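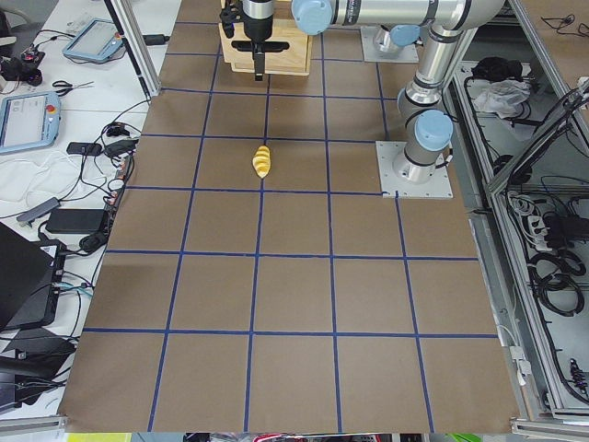

How to get a white ring off a wooden table (and which tips to ignore)

Updated June 15, 2021

Search for a way to remove a white ring and you will be told to use mayonnaise. Or toothpaste, or cigarette ash, or a walnut. I have tried most of these on a sideboard I didn't much care for, and I remain unconvinced by nearly all of them. Mayonnaise left a greasy patch and a smell. The walnut did nothing I could see.

What follows is the method I use. It works on some rings and not on others, and I'd be wary of anyone who promises more than that.

First, look at the colour

A white or cloudy mark is usually moisture caught in the finish. A black or dark grey mark has usually gone into the wood itself, and no amount of rubbing will shift it. If yours is dark, you can stop reading, or skip to the last section.

Next, find out what the finish is. Put a drop of water somewhere hidden, such as the underside of a leaf, and leave it for a few minutes. If it sits up in a bead, there is a sealed coat of some sort. If it sinks in and darkens the wood, you probably have oil, wax or nothing at all. Sellers are not much help with this. Mine was sold to me as "hand waxed" and had a coat on it like a toffee apple.

What you need

A clean cotton cloth, an old T-shirt will do
An iron with the steam turned off and the tank emptied
Clear furniture wax
A second cloth for buffing

Method

1. Wait. Leave the ring alone for a day or two. Plenty of them fade by themselves, which I suspect is how mayonnaise got its reputation.

2. Wipe the area with a barely damp cloth and dry it straight away.

3. Fold the cotton cloth once and lay it over the mark. Set the iron to its lowest heat.

4. Touch the iron to the cloth for 3 seconds, keeping it moving. Lift, look, and let the wood cool.

5. Repeat if the mark is getting fainter. I give up after 7 goes. If it hasn't budged by then, more heat is only likely to make a second mark.

6. Rub in a thin smear of wax, following the grain, and buff with the other cloth.
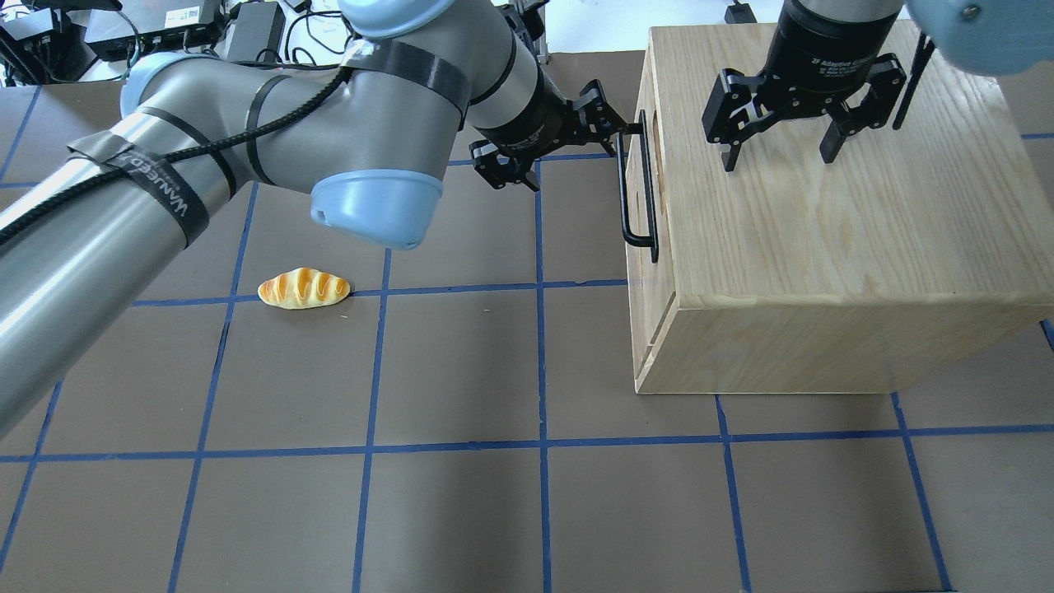
Do not be tempted by a hairdryer on full. It heats a wide patch, you can't judge how hot the surface is getting, and veneer can lift. Sushil Pant, who repaired chairs for years, told me he'd seen more tables spoiled by the cure than by the cup. I have no way of checking that, but I believe him.

A word on grain

Rubbing across the grain leaves fine scratches that show as soon as light falls sideways on the table. On pale timber it can be hard to see which way it runs, so get your nose right down to it before you start.

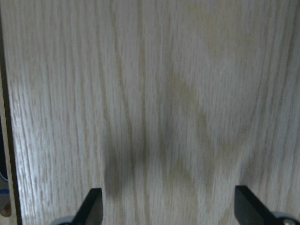

Pale, open grain with long arches in it, close up.

If none of it works

Sanding and refinishing the whole top is the proper answer, and it is a weekend's work. Doing only the ring leaves a dull saucer shape that looks worse than what you had. As for ring remover creams, I bought one, found it was mostly oil, and now use it on a squeaky hinge.

Or put a bowl over it. The ring on my kitchen table has been under the fruit since October.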